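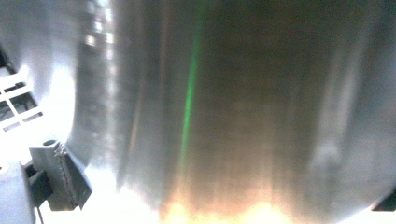 **Wrist camera whites out next to curved stainless, anyone fixed this without a new camera?**

**tanglefoot_cell** wrote on 10/4/26:

We have a Sindale arm tending a polishing station at our Brorville shop. It goes up close to brushed stainless shells, the camera on the gripper checks the surface, then the jaws close. The seller told us this would work "in any normal shop lighting." I'd like to know what shop they were standing in.

What I get close up is steel with pale bands running down it, an orange glow at the bottom of the picture, and a green streak going down the grain. The low left side by the gripper bracket is so bright there's nothing left to work with. The software wants an edge and I don't think it's being given one.

Exposure value is 422 right now, in whatever units Mundale uses for that. The manual doesn't say. Dropping it to 128 made the bright part behave and turned the steel to mud.

Before I pay 1,790 for the "reflective parts kit" I want to hear from somebody who doesn't sell it.

---

**hexkey_and_regret** wrote:

Don't buy the kit. We bought the kit. It's a polarizer, a bracket and a license key. The polarizer does next to nothing on bare metal, and anybody who has shot a photo of a car bumper could have told them that.

What's making the green? Status light on the tool?

---

**tanglefoot_cell** wrote:

Could be. There's a green ready light on the control box and another one on the stack light over the guard door. I haven't traced it.

---

**oldbelt** wrote:

Then trace it before you spend anything. Park the arm in the inspection pose, open the live view, and cover lights with a rag one at a time. Takes ten minutes. I'd do the stack light first. A curved shell is a bad mirror, but it's still a mirror, and it'll pick up stuff that is nowhere near the part.

Same for the orange. And you've got a column of little white rectangles up near the top left of the metal, to the left of the green. Those look like lights or window panes to me. If it's windows, your settings are going to drift all day no matter what number you pick.

---

**Schwerdtfeger_fan** wrote:

I'm going to disagree with the rag method a little. You can cover lights until you're sitting in the dark and the next shell with a different radius will find something new to reflect. What you want is a big dull surface for the steel to look at. We hung white foam board on three sides of a Schwerdtfeger cell and the surface check went from useless to fine. Cost us lunch money.

---

**oldbelt** wrote:

> a big dull surface for the steel to look at

Sure, and when the foam board gets polishing dust on it you're back here posting. I've taken that stuff down out of two cells. It also ends up in front of the guard switches if whoever hangs it isn't paying attention.

---

**Schwerdtfeger_fan** wrote:

So wipe it. It's a board.

---

**mild_interference** wrote:

Can we look at the gripper for a second? The side of that bracket has a strip of small teeth or links catching the light. Shiny hardware that close to the lens throws its own highlights, and it's there on every cycle. The flat gray face in the very bottom left corner is lit up bright too. You're asking auto exposure to average that in.

Is auto on? You gave a fixed number, but on our Mundale software the number was only a ceiling and it kept hunting underneath it. There's a separate lock box on the second tab.

---

**tanglefoot_cell** wrote:

Well. The lock box is not checked.

I was told it was a fixed value. By the installer. Who charged for the day.

---

**hexkey_and_regret** wrote:

There it is.

---

**mild_interference** wrote:

Don't celebrate yet, locking it won't bring back what's already clipped. I'd go in this order:

1. Lock exposure.
2. Mask the gripper out of the measuring area, the whole left side if the software lets you. You also have a white grid of some kind along that edge, and it's washed out as well.
3. Flat black tape on the bright faces of the bracket. Stay off the toothed strip and leave that little round hole open until you know what it's for.
4. Back the inspection pose off from the part. You're extremely close and the steel is soft anyway.

Then argue about foam board.

---

**tanglefoot_cell** wrote:

Can't back off much, there's a fixture behind the wrist. I can get a little. There's also a dark wedge of something poking in at the bottom right that I should identify before I move anything in that direction.

---

**oldbelt** wrote:

Yes, please find out what it is first. At low speed, with your hand on the stop.

---

**tanglefoot_cell** wrote:

Update. Exposure is locked and the left side is masked. False rejects went from constant to 2 on the last tray, both on the tightest curve. The green was the stack light, so oldbelt gets that one. The rag is still on it and I need a proper shade, because a light people can't see is no use to them.

The orange is still there with everything I can reach covered. I'm not convinced this is solved. It was also cloudy all morning, so ask me again in January when the sun comes in low.

---

**Schwerdtfeger_fan** wrote:

Foam board.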